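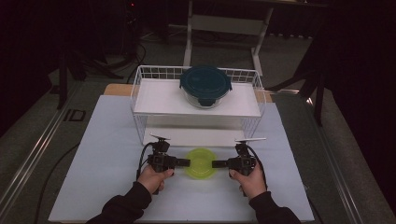 Photo: Jawad Magsi / Clillusetti lab

Home Tickets Wiki Data Calendar Log out

Ticket 484 – Left gripper pose drifts against right during two-hand squeeze
Opened by: Tươi Từ
Assigned: Jawad Magsi
Opened: May 7, 2018
Status: open, waiting on rerun
Project: Niven (hand-held demos, two grippers)

What happens
Replaying bowl demos from the Niven set. Any segment where both grippers press the green bowl from the two sides, the recovered distance between the pads shrinks while the hands are clearly holding still. Policy trained on it learns to crush. In replay the left arm pushes past where the rim should be and the bowl shoots out to the right. One-hand segments (lid, container on the rack) look fine.

Expected
Pad to pad distance flat for the whole hold. It's a plastic bowl, it gives a little, but not that much.

Steps
1. Load the bowl subset, 800 demos, Nirnon build from last week
2. Run pose recovery with default settings
3. Plot pad distance over the hold only, skip approach and release
4. Look for the slope. 33 of the demos have it bad, the rest mild or none

Already tried
– recalibrated both grippers on the flat plate, no change
– swapped left and right in the config. Drift stays with the left hand, so not a naming mixup
– older Nirnon build, same slope
– dropped the smoothing filter. Noisier, same slope underneath

Notes as I go

Jawad: is the left cable pulling? It loops out to the left and down, and if it snags the handle tilts without the person noticing. Tilt would look like the pad moving in. Tape it to the sleeve maybe.

Tươi: taped it, recorded a short batch. Slope still there but smaller. So the cable is part of it, not all. Leaving the tape on from now on.

Jawad: check the time offset between the two streams. In November we had the same kind of thing on the Lonier set and it was the clocks. Each gripper stamps its own frames and we only align at the start of the session.

Tươi: ok looked. The offset grows over the session. First demos after a restart are clean, the bad 33 are nearly all from the back end of long sessions. Should of plotted against session time on day one, sorry.

Jawad: that explains the approach (hands moving, offset matters) but why does it leak into the hold? Hands are still there.

Tươi: because the recovery solves the whole clip in one go. Wrong offset in the approach gets spread over the hold to make the ends meet. Cut a clip by hand right at contact and solved the hold alone – flat line. So pads are fine, grippers are fine, solver is smearing it.

Fix, proposed
– realign streams at every clip start, not once per session. Small script, on the branch niven-realign
– solve approach and hold as 2 separate pieces, joined at first contact
– contact taken from pad current. Threshold is a guess right now, soft things like the bowl trigger late. Needs a look
– ask people to tap the gripper tips together before each demo so there is a clear spike to align on

Result so far
Ran realign only on the bad 33. Slope gone in most, a few still lean a bit. Haven't run the split solve yet, machine is busy with the Lonier retrain. No policy numbers until both are in, so plese don't quote the bowl result from the draft. The success rate there was trained on the drifted poses, table needs redoing.

Still open
– the few that still lean. Cable again? They are all from before the tape
– does the lid task need the same pass? One gripper mostly, but the other one steadies the container
– Jawad to decide if we rerecord the pre-tape sessions or just drop them. I'd drop

Jawad: drop the ones that lean, keep the rest. Run the split solve when the queue frees up and post the plots here, same axes as the first ones.

Tươi: will do. Leaving open.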